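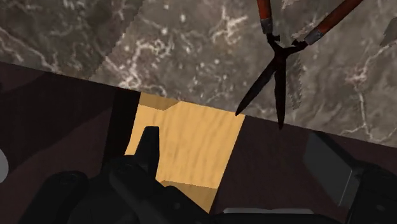
Home Tips Recipes Workshop Garden Contact

Stone Counters: Which Cleaning Tips Hold Up

I have owned a marble counter for long enough to have been given every piece of advice there is on keeping one, and most of it is repeated by people who have never scrubbed one. When we moved into the house on Perklow I kept a notebook and tried the tips as they came in. What follows is what I still do and what I quit doing. If you have granite or one of the man-made stones, some of it will carry over and some won't, so check what you own before you pour anything on it.

Vinegar, lemon and the "natural" crowd

Let's start with the worst one. Vinegar cleans glass, kettles and shower heads very well. Marble is mostly calcium carbonate, the same stuff as the scale in your kettle, and the vinegar can't tell the difference. A splash left while you answer the door will leave a dull spot, and no cloth will wipe that away, for the simple reason that there's nothing sitting on top to wipe. The polish is gone from that patch.

The same goes for lemon juice, tomato sauce, wine, most bathroom sprays and a surprising number of bottles with a leaf on the label. Read the back. If you see citric acid, keep it for the sink.

I've seen the claim that a sealed counter is safe from all this. It isn't. Sealer slows down stains, meaning liquid soaking in. Etching happens on the surface and the sealer does very little about it. These are two separate problems and half the articles you'll read mix them up.

What I use every day

Warm water, a drop of plain dish soap, a soft cloth, then a second cloth to dry. I resisted this for a long time because it sounded too dull to be right. Go easy on the soap or you'll build up a film that looks like wear. If your stone has gone cloudy all over, try a few days of plain water and a dry cloth before you spend money.

I did spend money. I paid for a bottle of Istari stone polish and put it on one side of the sink, with soap and water on the other. After 2 weeks I asked everyone in the house to pick the polished side and got a split vote. It smelled nice.

The water drop test

People love this one, and I'll grant that it works up to a point. Put a few drops of water on a clean, dry part of the counter, leave them for 5 minutes, wipe, and look. If the stone has gone darker under the drops, water is getting in and you might want to seal. If it looks the same, leave it alone.

The catch is where you test. The spot by the backsplash that never gets touched will pass forever. Test next to the stove and in front of the sink. And test before you buy the sealer – the fellow selling it will tell you to reseal every few months whatever happens, and too much sealer on dense stone just dries into a haze that you then get to scrape off.

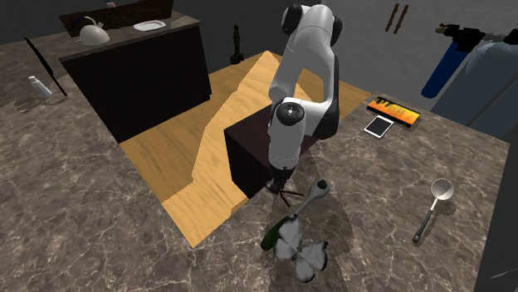 Baking soda paste for stains

This is the one old tip I'd defend, with limits. For an oil stain, mix baking soda and water until it's as thick as peanut butter, spread it over the mark, cover it with plastic wrap and tape the edges down. Leave it overnight. Take off the wrap in the morning and let the paste dry out completely before you lift it. The drying is what does the pulling, and the people who complain that it "did nothing" usually wiped it off while it was still damp.

You may need to do it twice. Mine needed three goes on a butter mark and there is still a faint shadow if you know where to crouch. Don't scrub with the paste. It's mild, but it is still a grit, and polished stone shows everything.

For coffee and tea the usual advice is peroxide in place of the water. It helped on the pale stone in our bathroom. On darker stone I wouldn't risk it, since it can lighten the spot, and then you have a new one to explain.

Veins or cracks?

I get more worried mail about this than anything else. Someone notices a thin pale line and decides the slab is splitting. Run a fingernail across it. A vein usually feels the same as the stone on both sides. A crack will often catch the nail, and you may find one side sitting a hair higher. Some natural stone also has fissures, which came with it out of the ground and can sit there for decades minding their own business.

A line that has grown is another matter. Put a bit of masking tape at each end, write the month on it, and leave it. If the line has passed the tape the next time you look, call somebody. A man from Evard quoted me $685 to "stabilize" a line that I had taped in March and that was still between its two bits of tape the following winter. I kept the $685.
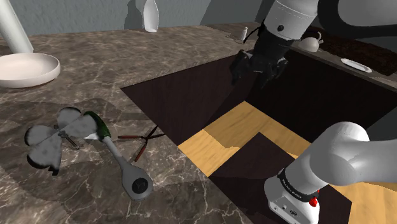
Heat and heavy things

"Marble stays cool, so you can put a hot pan on it." Bakers do like it for pastry, and that part is fair. A pan straight off the burner is a different story. It might be fine a hundred times. What hurts stone is a quick change in one small area, and the weak places are near the sink cutout and along any seam. Use a trivet. They cost next to nothing, and a folded dish towel will do.

Cast iron and unglazed pottery scratch when dragged, so lift them. Felt dots on the bottom of a vase or a heavy bowl are worth having, although the sticky ones slide off within a season and leave glue behind. I cut circles out of old felt and put them under loose. Check beneath anything that lives on the counter full time. Metal cans leave rust rings, and rust is the stain I have never fully gotten out with anything in a kitchen cupboard.

Things I've stopped bothering with

Rubbing alcohol mixed with water for shine. Works, smells like a clinic, no better than a dry cloth.

Cornstarch buffing. You will be finding cornstarch for a week.

Olive oil. Please don't. It looks lovely until dinner and then you have the stain from the section above.

Chalk on grease spots. The Kazlauskienė household hints booklet swears by it, and I gave it 2 fair tries. It picked up fresh grease about as well as a paper towel would. On the old spots I couldn't see any change.

If you have a trick with rust that you've tested on real stone, and tested more than once, send it in. I'll try it on the offcut first.

Share 14 | Comments 9

Previous Next Back to Workshop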